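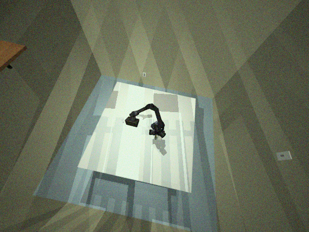

Vogler — Stelora, livro de memórias de um pelotão de caçadores, 422 páginas, capa mole

Comprei na feira, 7 euros, usado mas direitinho. Li em três noites, escrevo isto à pressa antes que me esqueça.

A favor: é o diário de campanha de um cabo enfermeiro e nota-se. Chuva, botas, correio atrasado, feijão em lata outra vez. Não há heróis de cinema. O capítulo da travessia do Anar vale o livro todo, quarenta homens, uma corda, uma noite inteira à espera de ordens que chegam ao contrário do que deviam. Li duas vezes. A parte do hospital também é boa, mais seca, quase só nomes e horas.

Contra: a tradução. Ora «pelotão» ora «secção» para a mesma gente, às vezes na mesma página. Patentes trocadas — o sargento passa a alferes no capítulo 7 e volta a sargento no 9, sem explicação nenhuma. Gralhas bastantes. E a ordem das datas, enfim. Agosto aparece antes de junho e só percebi na página 200 que eram dois anos diferentes. Podiam ter posto o ano no topo de cada entrada, custava pouco.

Mapas: três, pequenos demais. O de Tilesham, onde fizeram a instrução, serve. O do rio não tem escala. Andei com uma lupa e mesmo assim não encontrei a colina de que ele fala o tempo todo.

Índice remissivo, não tem. Para quem procura um familiar é uma chatice, têm de ler tudo. No fim vem uma lista dos mortos e feridos com naturalidade e data de incorporação, isso sim muito útil, foi a Sanne Timmermans que a compilou segundo a nota da edição. Trabalho sério. Falta é dizer de que arquivos tirou as datas, duas delas não batem certo com o que vem no diário.

Fotografias no meio, papel fraco, caras escuras. As legendas têm nomes completos, ao menos isso.

A encadernação não aguenta, a minha já largou um caderno ali pelo meio e eu nem abro muito os livros. Se encontrarem a de capa dura comprem essa, dizem que é cosida mas não a vi.

Recomendo? Sim, a quem gosta de diários de soldados e tem paciencia. Para estudar a campanha a sério não chega, falta quase tudo o que se passava acima do batalhão. Quatro em cinco pelo texto, dois em cinco pela edição. Se alguém souber se há segundo volume diga nos comentários, a última entrada acaba com ele a embarcar e mais nada.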